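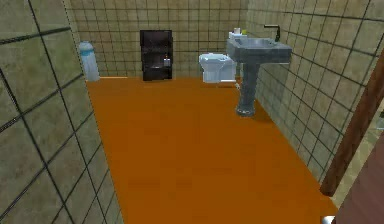
Home | Open a Ticket | Known Issues | Community | Contact

Filed under: Hot Water & Boilers > Controls > Resolved

Updated May — by the Rakena support desk

Ticket 322: Odidex water heater controller drops its schedule overnight

Reported by the customer:

Hello, and thank you in advance for reading all of this, I know I go on a bit. I have the Odidex controller on the water heater at our rental cottage in Kiltthorpe, and every morning at 3 it forgets its schedule and goes back to heating all day long. The clock stays right and the temperature setting stays right, so it's only the schedule that goes. I've typed it in again every day this week and my thumbs are getting tired! Guests arrive Friday and I would love to have it sorted by then.

First reply:

Thanks so much for writing, and please never worry about the length — the detail helps us a great deal. Could you open the menu, hold the back button until the service page comes up, and send us the firmware number at the bottom? Please also tell us if the controller is linked to anything else in the house, such as a Kernbridge hub.

Customer:

Firmware says 195. And yes, there is a Kernbridge hub in the hall closet, which came with the place. I had forgotten it was there.

Second reply:

That's a very useful find. The hub sends its own copy of the schedule to the heater once a night, and if that copy is blank, the heater takes the blank one as gospel. Version 195 doesn't check for this. Version 300 does. Here is what we'd like you to try:

1. In the hub app, open Linked Devices, choose the heater, and turn off Nightly Sync.
2. On the controller, go to Service, then Update, and let it run. The screen goes dark for a while, so please leave the power on.
3. Check that the service page now says 300.
4. Enter your schedule one more time and press Save, then Home.
5. Leave sync off overnight and look at it in the morning.

Customer:

Did all five steps last night with a cup of tea beside me. The schedule was still there this morning, every line of it! I turned sync back on after breakfast to see what would happen, and I'll write again tomorrow.

Customer:

Still there after a night with sync on. You've been very kind and very patient, thank you.

Status: Resolved. Ticket will reopen if the customer replies.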